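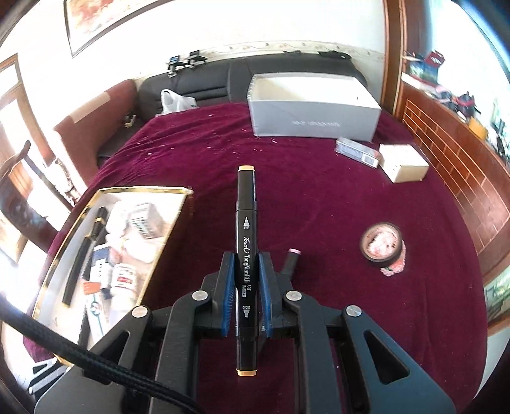 Craft stash sort-out, October

So I finally did it! After months of shoving things into drawers and pretending they'd sort themselves out, I dragged a good part of my craft stuff into the bedroom one evening and started going through it on the burgundy blanket. It's the biggest flat surface I've got (my desk is a Skoltholm, the tiny fold-down kind, and it holds a mug and not much else). Yes, velvet picks up every speck of lint in the house. I've made my peace with it.

The markers came first. Mine are the dual-tip kind, fine on one end and broad on the other, and the caps tell you the color, so I like to line them up by cap before I put them away. Peach and pale pink are the two I reach for the most. I use them for skin and cheeks on my little portrait cards, and for the sunset ones I made for the Palacios craft fair last year. I sold 5 of those and gave the rest to family, which was fine by me!

The washi tape is my other weakness. The pink patterned roll goes on pretty much every envelope I send, and little torn bits of it end up all over the place. I find them on my socks. The gold-rimmed tray is my catch-all while I'm sorting: if I don't know where a thing lives, in it goes, and I deal with it at the end (or the next evening, or the one after that).
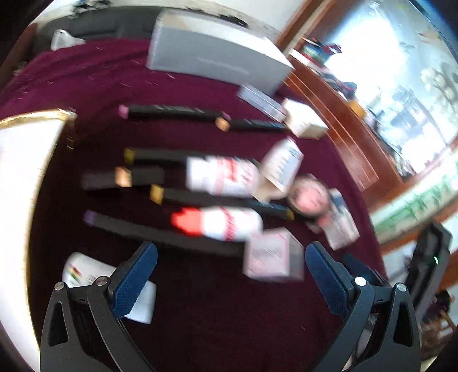

Markers and white bottles all mixed together, mid-sort. The one with the bright red-orange cap is the smaller of the two in the middle.

I keep my markers flat because I was told years ago it's kinder to dual tips, and I've stuck with it. The new drawer insert is from Claltatley, and it's divided into long narrow slots that fit them nicely. Bottles get their own bin with a lid, standing up, after a sad episode with a leaky one and a whole pad of good paper.

Still to do: the stickers, the card blanks, and the big Mirkura box under the window that I haven't opened since the move. More pictures once I get to that one!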